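회사 > 비큰 소개 > 우리가 하는 일

비큰(Vikden)은 펜을 정리하는 회사입니다. 만들지도 않고 팔지도 않습니다. 명함을 드리면 다들 한 번 더 읽으시는데, 두 번 읽어도 같은 내용입니다.

시작은 모회사 투니에르(Tunier)의 비품 창고였습니다. 문구를 납품하던 시절 돌려받은 사인펜이 상자째 쌓여 있었고, 그중 298자루는 뚜껑과 몸통의 색이 서로 달랐습니다. 버리자는 의견이 우세했습니다. 반대한 쪽이 창고 열쇠를 갖고 있었던 덕분에 오늘의 비큰이 있습니다.

지금은 학교와 학원, 미술 교실에서 쓰던 필기구를 맡아 색과 종류별로 나누고, 뚜껑을 맞추고, 꽂이에 꽂아 돌려드립니다. 흰 탁자 위에 마커와 뚜껑이 흩어져 있는 상태가 저희에게는 평범한 오전입니다. 청록색 옆에 하늘색, 그 옆에 민트색이 놓이면 회의가 길어집니다. 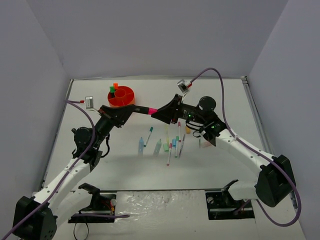 파브워프스카(Pawłowska) 미술 교실에서는 민트색과 청록색을 굳이 나눠 담을 필요가 있느냐고 물어 왔고, 한 학기가 지난 뒤에는 섞어 달라는 말만은 하지 않겠다고 전해 왔습니다. 저희는 이것을 칭찬으로 분류해 두었습니다. 분류가 직업이니까요.

작업 순서는 네 단계입니다. 쏟고, 고르고, 맞추고, 꽂습니다. 첫 단계는 누구나 잘합니다. 문의 전화도 대부분 첫 단계가 끝난 직후에 걸려 옵니다. 세 번째 단계인 뚜껑 맞추기가 가장 오래 걸리며, 같은 분홍이라도 제조사가 다르면 딸깍 소리가 나지 않습니다. 저희는 딸깍 소리가 나지 않은 펜을 돌려드린 적이 없다고 말하고 싶지만, 작년 12월에 한 상자가 있었습니다.

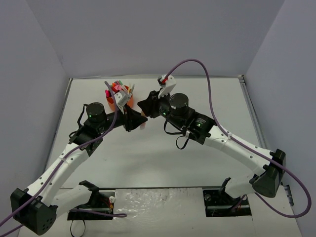

그 상자 이후로 검수를 한 번 더 합니다. 꽂이에 꽂기 전에 한 자루씩 뒤집어 보고, 뚜껑이 떨어지면 처음부터 다시 맞춥니다. 한 번에 맡으실 수 있는 최대 수량은 1000자루입니다. 그보다 많으면 탁자보다 저희 인내심이 먼저 찹니다.

색연필도 받습니다. 투명한 통에 든 것은 통째로 보내 주십시오. 노랑, 초록, 주황이 한 통에 있으면 그대로 한 가족으로 봅니다. 통 없이 고무줄로 묶어 보내시는 경우에는 고무줄도 돌려드립니다. 찾으시는 분이 꼭 계십니다.
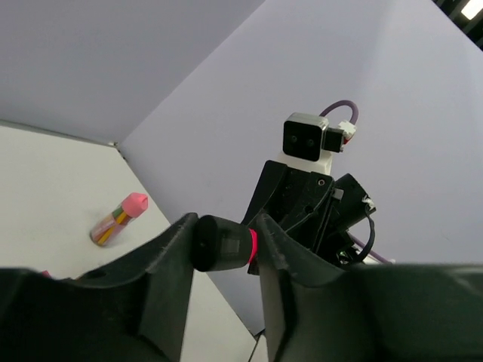

우리 반 색연필은 통에 넣어도 금요일이면 다 나와 있던데, 그런 것도 맡아 주시나요? 길이가 제각각이라 보내기가 좀 부끄럽습니다.

맡습니다. 몽당연필도 길이순으로 세워 드립니다. 부끄러워하실 일은 아니고, 저희 사무실 서랍을 보시면 마음이 편해지실 겁니다. 서랍 정리는 아직 저희 서비스에 없습니다.

꽂이는 눌투시코(Nultusico) 공방의 둥근 칸막이형을 기본으로 권해 드립니다. 칸이 나뉘어 있어 빨강 계열과 초록 계열이 다툴 일이 적습니다. 급할 때는 뚜껑이 빨강이든 초록이든 한 묶음으로 먼저 모아 두었다가 나중에 나눕니다. 원칙에는 어긋나지만 마감에는 잘 맞습니다. 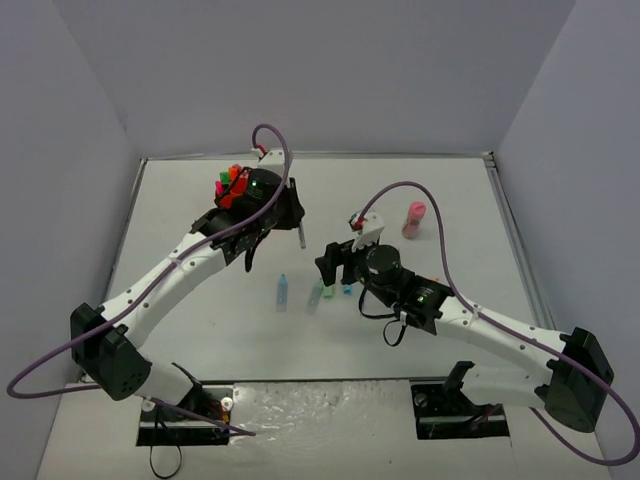 빨강, 주황, 초록, 분홍 뚜껑의 마커 묶음. 비큰 작업대.

접수는 월요일 오전에만 합니다. 상자 겉면에 자루 수를 적어 주시면 고맙겠습니다. 맞는 숫자였던 적은 지금까지 세 번입니다.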